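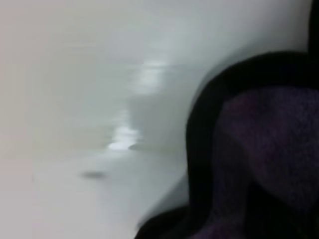

Colm Mac Carthaigh asked me last month why we don't just retrain on the blurry frames and be done with it. More data, he said, and the model will sort it out. Great question, and I'm going to spend most of my slot on it, so thank you, Colm.

(Wait for people to sit down. Water is on the left.)

Hello everybody! I work on the perception and planning side of Vellisum, our software stack for table clearing and wiping. I want to talk about one small piece of it that I've grown very fond of, the thing we call the trust gate. It sits between the cameras and the planner, and for each incoming picture it decides how much the planner is allowed to believe.

Back to Colm. We tried his way first. Jinfeng Zheng pulled 383 fast-motion frames out of the logs, labeled them by hand (thank you, Jinfeng, I owe you lunch forever) and fine-tuned the segmenter on them. It got better at guessing, and that was the trouble. It guessed with lovely high confidence on frames where a person couldn't tell you what was on the table either. A glare spot became a puddle. A smudge became a crumb, then on the next frame it was a puddle too, and the planner dutifully made a wiping path for each of them.

So now the gate looks at three things before the segmenter even runs: how fast the wrist is moving, how sharp the picture is, and how much of the view is taken up by our own hardware. If the score is low, the frame still goes into the log, but the world model doesn't get to touch it.

(Pause here. Somebody will ask about latency. Say: cheap, runs on the CPU, slides at the end.)
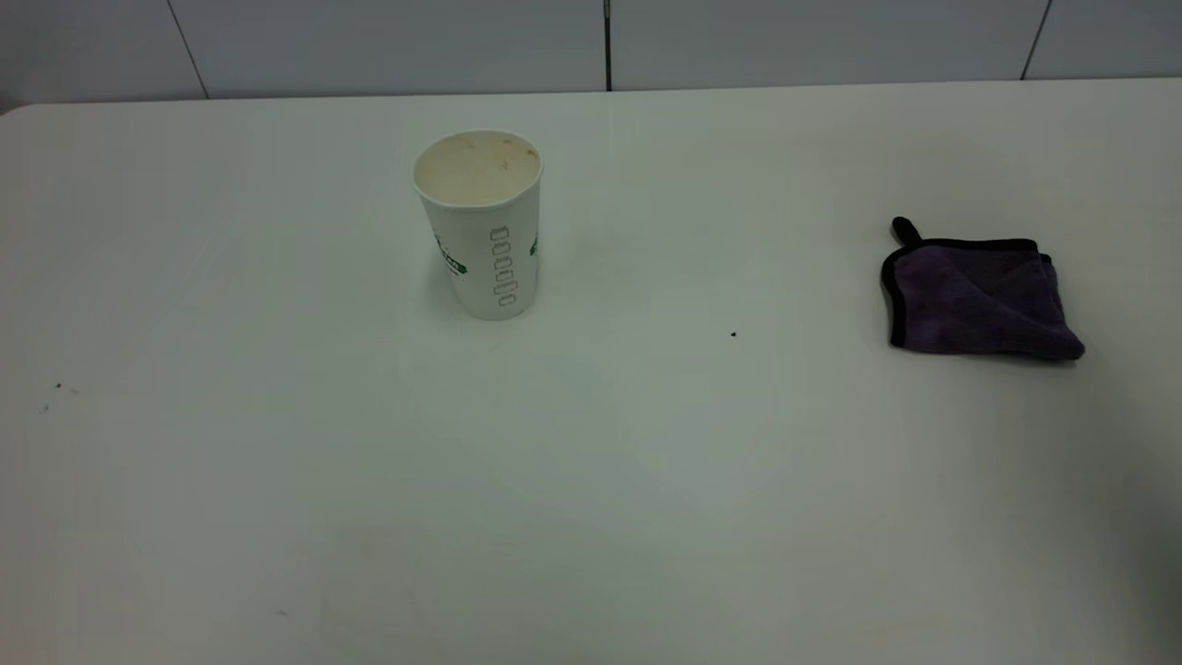 The second idea is the anchor. At the start of a task we take one look from the fixed view and write down every object with a position and a class. Those are the anchors. The wrist camera can refine an anchor, move it, or split it in two, but it can't delete one by itself. To delete, you need the fixed view to agree, or three clean wrist looks from different angles. Huguette Carré wrote the first version of that rule on the back of a parking receipt and we have barely changed it. It sounds strict, and it is! Before we had it, an object could vanish from the world model just by sliding out of the wrist view, and then the arm would plan straight through the spot where it had been.

Each anchor also carries a time stamp and a "last confirmed by" field. I can't tell you how much debugging that one field has saved me. When the plan looks silly, you open the log, sort by last confirmed, and the stale one is right at the top.

Also worth saying: the fixed view is slow. We only read it once per planning cycle, so between reads the wrist is on its own, and that's where occlusion comes in.

(Slow down for this part, it's the one people get lost in.)

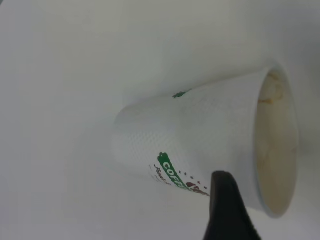
Occlusion handling in Vellisum is built on a self mask. We know the joint angles, we know the finger shape, so we can render where our own finger ought to be and cut those pixels out before anything else happens. Then the shape fitter works with what's left. A cup on its side is a wonderful test for this, with the fingertip over part of the green and maroon print and the base of the cup fading into the pale surface behind it. An edge detector finds plenty to like at the rim and in the logo and very little at the base. The old fitter followed the strong edges and gave us a short, stubby cup. The new one fits a tapered body to the rim first, walks back along the two long sides, and reports the base with a wide error bar. The grasp planner reads that error bar and stays away from the narrow end. I love this! It's such a plain fix, and all it took was letting the fitter say "I'm not sure about this end."

Jianhua Hou did the self mask work, and she would like me to mention that the calibration has to be fresh. If it drifts, you get a thin rim of unmasked finger, and the fitter treats it as an object. We recheck calibration at start-up now, and again after every 1000 motions. 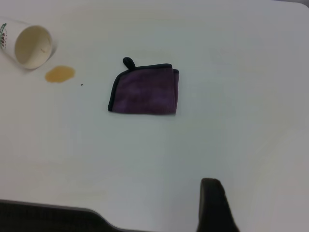

Planning order is where all of this pays off. We used to give every object a cost and take the cheapest first, which made for some very odd mornings. Now the planner, which we named Han, builds a small graph of what has to come before what. Take a cup on its side with an amber puddle by its mouth and a folded cloth further over. The puddle might be the cheapest target on the table, but as long as the cup is lying open toward it, there may be more to come, so Han puts an edge in the graph: cup first, then spill. The cloth gets its own class, tool, so it's never a candidate for clearing. And the tiny speck to the right of the puddle goes in with low confidence and gets folded into the wiping path if it's close enough. If it isn't, Han asks for one more slow look before spending any motion on it.

That slow look is a proper action in the planner, with a cost like any other. I would encourage anyone here to try it, even with a simple planner. Ours is maybe 10 lines of code, and it changed the feel of the whole system.

(If time is short, skip to the replay tool.)

Last bit, tooling. Fahad Swati built us a replay viewer that shows both camera streams, the gate score and the Han graph on one timeline. You can drag the gate threshold and watch the graph rebuild itself. Set it too low and phantom puddles pop up all over. Set it too high and the planner starves and keeps asking for looks. I'll do it live if the projector behaves, otherwise there's a recording on the laptop, in the folder called Zanden.

Things still open, and please come find me about them: clear liquids, cloths that have come unfolded, and what to do when the fixed view and the wrist view are both confident and disagree. Right now we stop and ask a person.

(Leave the replay viewer on screen during questions.)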